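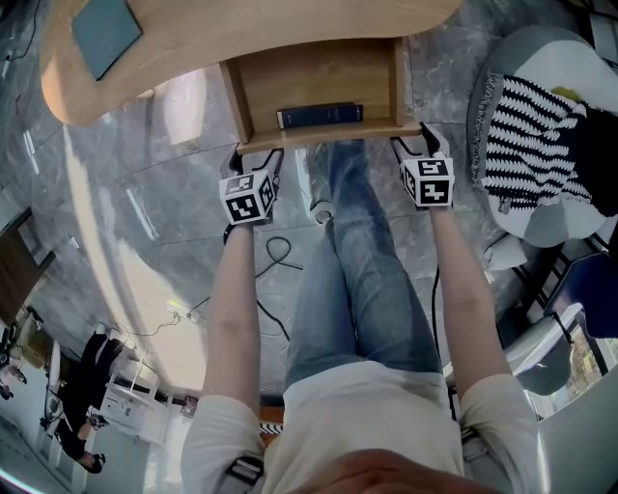

The drawer by the window, with the navy book still in it.

Wednesday, August 28, 2019

I have been putting off the drawer for most of the summer. It is one of those drawers where things go when I want the top clear, and by August it would only open halfway before something caught at the back. Yesterday I emptied it.

The contents went on the floor first. Takeout menus, two phone chargers for phones I no longer own, a bag of picture hooks, and a 500-piece puzzle in a zip bag with no box. I have no idea what the puzzle shows. There was also a receipt from Crabtree for 49 dollars, which I think was the lamp I took back.

The menus and the receipt went in the recycling. The hooks went to the tool box in the hall. The puzzle I put in the bag for Zewditu Tefera, who does them with her kids and won't mind the missing lid. The chargers are in a paper bag by the front door and need to go to the drop-off place, which is only open on Saturdays.

The one thing that stayed is the dark navy hardcover. It lies flat near the front, where I can get at it without digging. I use it for household notes – paint colors, when the filters were changed, who fixed the dishwasher. It used to be on the kitchen shelf and I could never find a pen there either.

I wiped the inside with a damp cloth and left it open for an hour. Then I rubbed a little Plimitz wax along the runners. It slides better now, though you still have to pull it evenly from both sides or it goes crooked. I don't think that will ever change. The wood is light and shows every mark, so I did the curved edge of the top as well while I had the cloth out.

The zigzag throw stays on the pouf for now. The fringe collects crumbs and it should really be washed, but the label says cold water and flat drying, and I don't have the space to lay it out until the rack is free. Maybe in September.

Next is the hall closet. I looked at a set of Karniletti boxes for it but will measure the shelf before I order anything.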